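About Rostitz

Rostitz builds habit-tracking programs for people who want to change a repeated behavior: nicotine use, late-night eating, alcohol, nail biting, compulsive phone checking. The programs are delivered through clinics and employers in Lirkia and the Dranis district. We do not sell directly to the public.

Each program runs for 14 weeks. Participants log an urge when it starts, rate its strength, and log again when it passes. They are asked to note where they were, what came just before, and what the urge felt like in the body. No entry is scored as a success or a failure. The log goes to a coach, who reviews it with the participant in a 46-minute session every second week.

The method has two parts. The first is mapping, in which trigger, behavior and result are written down in plain terms. The second is observation, in which the participant pays attention to the behavior while doing it and records the result again. Most people find the second part harder. Coaches are trained to keep it short at first - one meal, one cigarette, one evening - and to extend it only when the entries are regular.
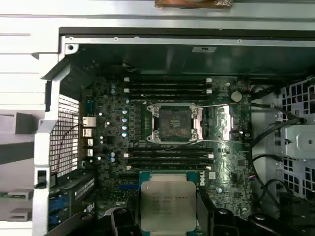

Coaches complete 200 hours of supervised practice before taking their own participants. Training is held at the Lazarević building in Lirkia, in groups small enough for each trainee to present recorded sessions. One unit covers how to explain a habit loop without medical terms. Trainees are given a comparison to work from: an old habit leaves a residue, like the gray, dusty smear in an empty processor socket, and it is worth looking at closely before anything new is set on top. They are then asked to write a comparison of their own.

Our current coaching capacity is 576 participants per intake. Intakes open in August and again in the new year. Clinics that refer patients receive a summary at the midpoint and at the end, with the participant's written consent. Logs are deleted on request.

Rostitz programs do not replace medical care. Anyone withdrawing from alcohol or sedatives needs a doctor's supervision first, and our intake form asks for this.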